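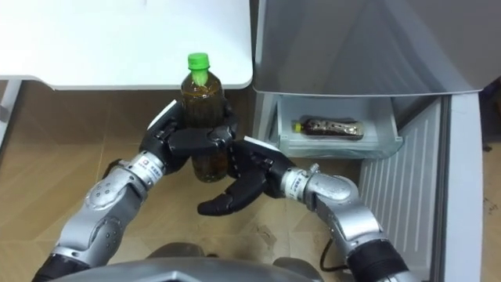 The Other Lines in a Robot Budget

Vilhjálmur Skov
May 28, 2024

I have read a fair number of equipment requests for humanoid robots, and most of them have the same shape. There is one very large line for the machine, a smaller line for a service contract, and then a line called "miscellaneous" that has plainly been filled in with whatever was left over. The request gets approved or refused on the first line. The people who then have to do the work live for the next year on the third.

My opinion is that the third line should be written first. I held the opposite view until I had to run the Burnlow project at our site in Lekcombe, where the task list is kitchen work: open the fridge, take out a bottle, set it on the table, put it back, shut the door. The list is short and dull, and that is a good reason to use it for planning. Anyone who signs budgets can picture the task without help.

The quote from Gunnlaugsson covered the robot, its two hands, transport, and training for the operators. It was a clear quote and I have no complaint about it. It said nothing about what the robot would be doing with those hands, and there was no reason it should. That part of the budget was ours, and we had given it a single sentence.

Start with the room. A kitchen task needs a fridge, a table, a floor that can be walked on, and somewhere for the cables to go. We had all of those on paper. What we had not done was put them on one drawing with the robot in the middle and its arms out. A person can open a fridge in a space where two people could hardly pass. A robot that stands on two legs and trails a cable wants room to put a foot back, and it wants that room on the side where the fridge door happens to open. Nobody at the planning meeting had asked which way the door was hinged.

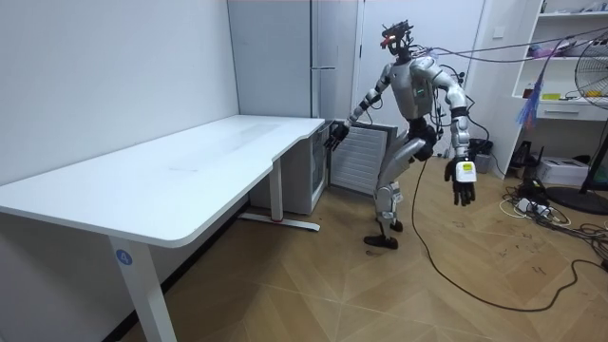 The robot at the mini fridge, with cables overhead and across the floor.

Cables deserve their own line, and I mean the cables that go nowhere near the supplier's parts list: extension leads, power strips, ties, hooks for carrying things overhead, covers for the floor. None of it costs much. It gets bought in a hurry from the nearest shop by whoever has a car, and the receipts turn up in a drawer in the following quarter. I now put $2,000 against the room before anything else goes on the sheet. Some of it is spent on cable management, some on furniture, and the remainder is there for the day somebody says the table is the wrong height.

Furniture is a part of this that people argue with me about. Their position is that a robot meant for ordinary homes should work with ordinary furniture, so the sensible thing is to use whatever is in the building. I agree with the first half. The trouble is that whatever is in the building belongs to other people and moves. If the desk goes back to the office upstairs at the end of the month, you no longer have the setup that last month's results came from. Buy the table, put it on the asset register, and label it so that it stays. A secondhand one will do.

The same goes for fridges. I would buy two kinds from the start, one small and one full size. The reach is different, the drawers are different, and a hand that copes with one kind of door edge may need a good deal of practice with another. This is a cheap way to widen the work. Compared with the price of the robot, a second fridge barely shows in the total, and yet I have seen one struck out of a request as an extra while a premium software tier went through without a question.
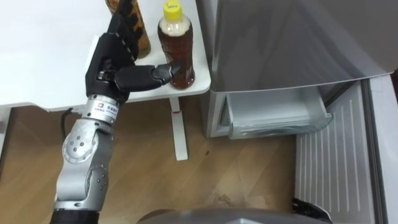 CONSUMABLES

A bottle of tea is a good test object. It is light enough to be safe and heavy enough to matter. It is smooth in some places and ribbed in others, it has a cap that stands out from the rest, and there is liquid inside that shifts when the bottle moves. It can be bought anywhere. People assume that this makes it free.

For Burnlow we bought 50 bottles at the start, in several shapes, and I was told that this was too many. It was the right order of size. Plastic bottles dent, and a dented bottle is a different object from a sound one. Labels get rubbed. Caps go missing. Somebody drinks one. If you care about comparing this week with last week, you need to be able to replace a bottle with the same bottle, and a brand may change its packaging whenever it likes. So buy more than you need of the same batch and store it in a box with the date on it.

There is a cost here that isn't money, which is shelf space. Someone has to have a place for stock, and in a small room that place tends to be the top of a cabinet or the floor behind the fan. I would rather pay for one decent shelving unit with labeled bins. Our colleagues at Wusside did this before they took delivery and have been pleasant enough not to mention it more than once a month.

Hands are consumables too, on a longer clock. I know that the word annoys engineers. A hand with many small joints, used all day to close on things and let them go, is a part that wears, and it should be budgeted in the way a workshop budgets for drill bits. Ask the supplier what a replacement finger costs, what a replacement hand costs, and how long each takes to arrive. The third answer matters most. If a hand takes weeks to arrive and you have no spare, then the real price of a broken thumb is weeks of salaries for people who are waiting. Put the spare in the first order, when the purchasing department is already in a generous frame of mind. A request for the same part in the following May will be treated as evidence that you broke something.

I would also budget for the operators' time in a more serious way than is usual. We planned for 100 hours of hands-on work in the first stage. We got those hours, but the plan contained no time for setting up, putting things back, wiping down, writing notes, or charging. All of that is work. A bottle that has been moved from fridge to table has to get back into the fridge by some means, and for much of the day the means is a person. If the schedule shows only the minutes when the arm is moving, the schedule is wrong, and it will be wrong every day in the same direction.

Some managers take this as an argument against buying the robot at all. I don't see it that way. A milling machine also needs tooling, coolant, a solid floor and someone to sweep up, and we don't think it a scandal when these appear in the plan. We have had a long time to get used to milling machines. With humanoid robots the picture in the buyer's mind is still of a kind of employee, who arrives with everything needed and uses the same kitchen as the rest of us. I think that picture does most of the damage in the budgets I see. Treat the purchase as a machine tool with an odd shape and the missing lines are much easier to remember.
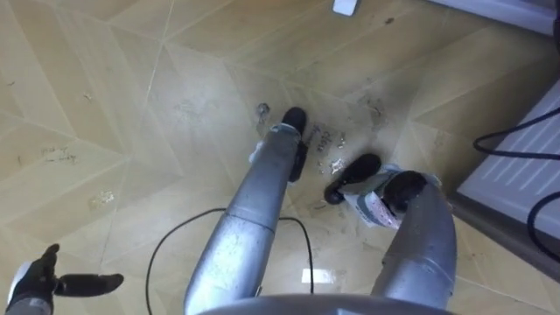
Floors and cleaning

I was surprised by how much of our discussion ended up being about the floor. As soon as the task list goes past bottles and includes anything at ground level, such as picking up a cloth or wiping a mark, the floor becomes part of the equipment. A glossy surface throws light back at the cameras. A cable lying across it is something to step over. Dirt collects, and if the work is cleaning then dirt has to be supplied and removed on purpose, which sounds silly in a budget meeting and still takes somebody's afternoon.

My advice is to decide early who cleans the room and who pays. In many buildings the cleaning contract stops at the door of any space with powered equipment in it, for reasons of insurance. So the job falls to the team, and it falls to the most junior member of the team, and it appears on no sheet. Write it down. Include cloths, markers, tape, floor cleaner and a proper mop. Include the time.

Marks on the floor should be planned as well. Positions for the table, the fridge and the robot's starting point can all be marked out, and the marks will need redoing. Choose something that can be removed without taking the finish with it, and ask the building's owner first. We asked second.

How to lay out the sheet

The order I use now is this:

Room, furniture and cables
Objects and storage
Spare hands and small parts
Operator time, including reset and cleaning
Robot and service contract

The robot comes last on the sheet because it is the only line with a firm quote behind it. Everything above it is an estimate that gets better when people are made to think about it, and they think hardest about whatever is at the top of the page. If the total is too high, I would look at the last line before the others. A less expensive model, or one shared between two sites as we have discussed with Wusside, can still do a full day's work in a room that has been set up properly. I have not yet persuaded everyone in Lekcombe of that, and next year's request is still in draft.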